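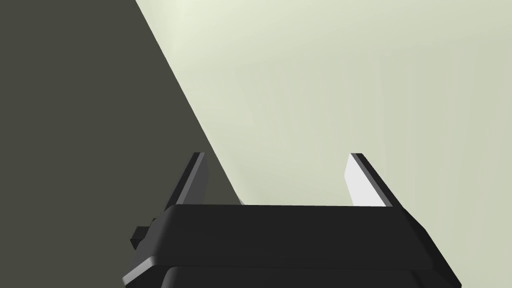 How many signatures does a petition to Graneser council need before it gets a debate at full council?

It needs 1000 valid signatures from people who live, work or study in the district. A petition with 300 or more goes to the relevant scrutiny panel and the lead officer has to attend. Below that it gets a written reply.

Forum: Uplands and Commons > Campaigns and consultations
Thread: Liltia Common cutting dates, petition thresholds

curlew_count wrote:
Starting a separate thread as the old one had drifted on to dogs. The first two paragraphs above are from the petition scheme as it stands, put in my own words. The petition asks the council to move the rush cutting on Liltia Common from June to after the end of July, so that the wader broods are off the ground before the machinery goes on. It closes at midnight on the last day of December.

The paper sheets and the online form are added together. Duplicates between the two are struck out by name and postcode, and the online entry is the one kept.

rushbearer wrote:
Does "work in the district" cover the graziers from over the Zukness side? Most of them live outside the boundary but have rights on the common.

curlew_count wrote:
I put that to democratic services. The reply was that exercising grazing rights counts as work if the person gives the address of the land. So they should write Liltia Common in the address column and not their home address. It needs to be legible. A sheet with a blank address column is void for that line only, and the other lines stand.
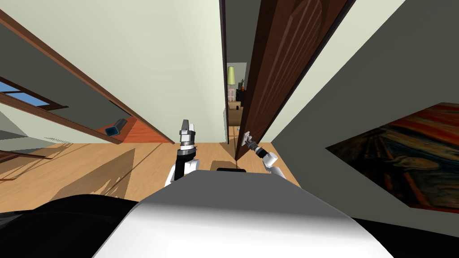
The form has a second box for the reason for eligibility, and most people leave it empty. An empty box is accepted if the postcode is inside the boundary. If the postcode is outside, the line is struck out unless the box is filled in.

tup_and_down wrote:
I have signed nothing and won't be. I hold rights on the north side and the June cut is the only one that does any good. Leave soft rush until August and it has seeded. You then need two cuts the year after to get back to where you started, and the contractor charges by the day. If the petition said "north side excluded" I would think again.

There are few nests on the north side in any case. It is drained and the sward is short.

Elaheh Bakhtiari wrote:
The survey doesn't support that last point. I did three of the visits. The north side held fewer curlew than the south, but the lapwing were fairly evenly spread, and they like a short sward. I would agree that the case for a late cut is weaker there. That isn't the same as there being no nests.

On seeding: soft rush seed is in the ground in huge quantity already and stays viable for decades. One more year of seeding makes little difference to the bank. What knocks the plant back is cutting low and then grazing or cutting the regrowth. The timing matters less than whether the second step is done, and on Liltia it hasn't been.

tup_and_down wrote:
It hasn't been done because there's no money in the agreement for it. I don't dispute the botany. I dispute who pays for the second pass.

Ardalan Ghasemi wrote:
I drafted the petition, so I will answer on the wording. We can't alter the text now that it is open. A change to the text means closing it and starting again, and the existing signatures fall. What we can do is submit a supporting statement of up to 300 words, which is circulated with the agenda papers. I am willing to put the north side in that as a separate case, with a request that the second pass be costed.
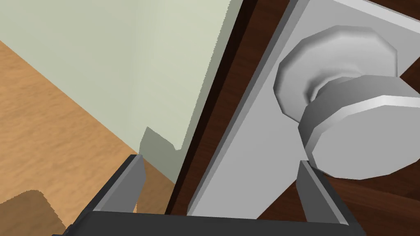 The statement has to be with the clerk ten working days before the meeting. I would like a draft agreed here well ahead of that. Send me wording by private message and I will post a combined version in this thread for comment.

fen_orchid wrote:
I think the whole route is the wrong one. A debate at full council is fifteen minutes with no binding vote. The cutting dates are set in the management plan, and the plan is up for review next year. A response to that consultation has to be considered and answered point by point. Eighty-eight people could sit in the gallery for the debate and it would carry less weight than one decent consultation response with the survey attached.

Ardalan Ghasemi wrote:
Both can be done. The consultation is run by officers, and the officers have told us twice that the dates are "an operational matter". A debate puts the question to members, who approve the plan at the end.

fen_orchid wrote:
They approve what is put before them. I have sat through enough of those meetings. I will sign, but I'd ask that the effort go into the response.

rushbearer wrote:
What is the current total? The page hasn't updated since the weekend.

curlew_count wrote:
The counter only refreshes when the council runs the verification, so it lags. The scrutiny panel threshold has been passed. I have another 100 lines on paper from the Kermani farm shop and the village hall which haven't gone in, and 88 of them look valid to me. The other 12 are out of area or can't be read.

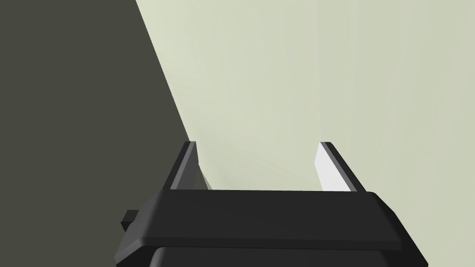

Paper sheets can be handed in at the council offices up to 5 p.m. on closing day. The online form runs until midnight, so anything collected late is better entered online by the signatory themselves. Please don't enter people's details for them. The confirmation email has to be answered from their own address, and unanswered ones drop off after a fortnight.

tup_and_down wrote:
I'll send Ardalan a paragraph on the north side. I still won't sign.

Ardalan Ghasemi wrote:
Received, thank you. I have cut it by a third to fit and kept both of your points about cost. Combined draft to follow once Elaheh has checked the lapwing figures.

Elaheh Bakhtiari wrote:
Checking them tonight. One of the visits was logged under the wrong grid square, so the north side total will go up by two pairs.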